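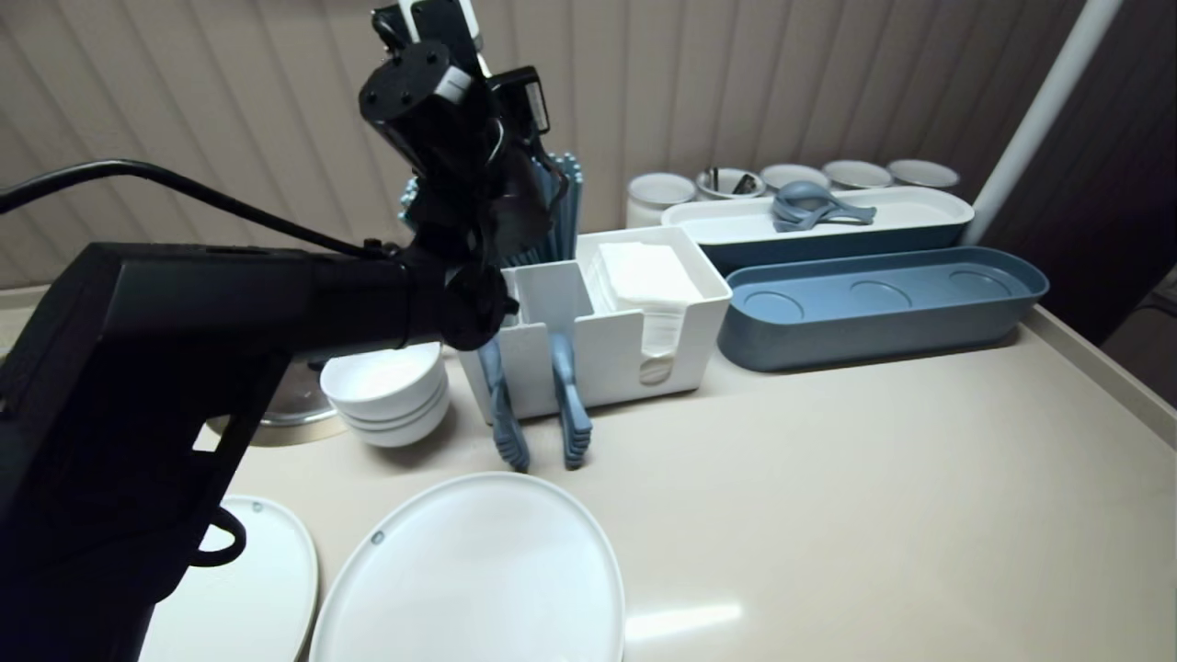 Chopsticks standing up in the white caddy at the back of the counter.

Tackle Box Tips From My Kitchen Counter
By Dineo Baloyi
16 March 2023

Every March I get the same itch. The lake at Trostbridge is still too cold for anything sensible, so I haul all my tackle up out of the basement and spread it across the kitchen until my family starts eating standing up. I've been doing it long enough that I have opinions, and a few of you asked for them after my last post on reel grease, so here they come in no particular order.

Rusty hooks first

Open every tray and let the whole lot air out overnight before you touch anything. Then go through the treble hooks. If there's a light orange bloom on one, I drop it in a jar of plain white vinegar for an hour, scrub it with an old toothbrush, rinse it in water with a spoonful of baking soda stirred in, and dry it with the hair dryer on low. If the point is pitted, don't bother. A new hook costs pennies and you'll lose the fish of the year on the old one (ask me about last spring, or please don't).

Wipe the good ones with a tiny bit of mineral oil on a cotton swab. I used to use cooking oil and it goes gummy by summer. Learned that one with a drawer full of sticky crankbaits!

Soft plastics

Keep them in the bags they came in. I know, I know, the little trays look so much neater. But two different brands of worm in the same compartment will sometimes melt into each other, and the color bleeds too, so your nice white grubs come out a sad sort of pink. I punch a hole in the top corner of each bag, above the seal, and thread them on a big shower curtain ring. One ring for worms, one for craws, one for the odds and ends I bought on sale and have never once tied on.

If they've gotten bent, dunk them in very hot tap water for a minute, lay them straight on a cookie sheet lined with foil and leave them alone until they cool. Use a sheet you don't bake on. Mine has a big F on it in paint marker.

Hard baits

Dish soap and lukewarm water, a soft brush, done. Don't leave them soaking, especially the wooden ones. For the scummy line that builds up along the belly I use a damp melamine sponge and hardly any pressure - it's a mild abrasive and it will take the paint off if you get enthusiastic. I have a bald perch pattern to prove it. It still catches fish, so what do I know.

Split rings get a look while I'm there. If one has opened up even a hair I swap it. Get yourself proper split ring pliers. I went years using my thumbnail and a butter knife, and I would like those thumbnails back.

Line

Old mono comes off in March whether it looks fine or not. Braid I'll flip end for end and get another season out of it. The trick for flipping it without a mess is to run it out onto an empty spool in a drill, turning slowly, with the line pinched through a damp washcloth, and then go from that spool to a second one before it goes back on the reel. You need that second move or the same worn end comes out on top again. I did it wrong two years running and couldn't figure out why my line was always fuzzy.

Please cut up the old mono before you throw it away, short pieces, or take it to the recycling tube if your ramp has one.

The box itself

Tray inserts can go in the sink with hot soapy water, but check for foam first. For the smell, and there is always a smell, I sprinkle baking soda in the bottom of the empty box, shut the lid for two days, then vacuum it out with the crevice tool. If somebody left a bag of pork rind in there since fall then you may need to do it twice and have a talk with that somebody.

I toss a couple of those silica packets from shoe boxes in each tray. Once they stop working they can sit in a very low oven for a while if the maker says they're the kind you can reuse. Otherwise just pinch fresh ones from the next pair of shoes.

My big box is a Sando, which I bought used, and the latch had gone floppy. A strip of bicycle inner tube under the catch gave it some bite again. I kept meaning to buy the replacement latch and then never did.

Labels

Masking tape and a pencil. Ink smears the first time you open the box in the rain. My brother-in-law has a system with numbers and a spreadsheet, 972 entries at last report, and he still borrows my jigheads.

Rod tips and guides

Run a cotton ball through each guide. If it snags, there's a nick, and that nick is going to chew your line. Ferrules on two-piece rods get a wipe with a dry cloth and a rub of candle wax, just a little. Cork handles clean up beautifully with a damp melamine sponge (the same kind from before, I buy them by the bagful). Let the cork dry all the way before the rod goes back in its sleeve.

Before you put it all back

Lay a towel down and pack only what you'll throw in the next month. Spring stuff for me is jigs, a few jerkbaits and the ugly brown spinnerbait we call Zulu. Everything for summer goes in a shoebox on the shelf. My bag got so much lighter once I started doing this, and I stopped digging past topwater frogs with frozen fingers.

Wipe the counter down well with soap afterward and go over the floor with a magnet on a string, twice, in socks you don't care about. Better still, wear shoes.

Next time I'll get into patching waders, and I've got a leaky left boot all ready to go.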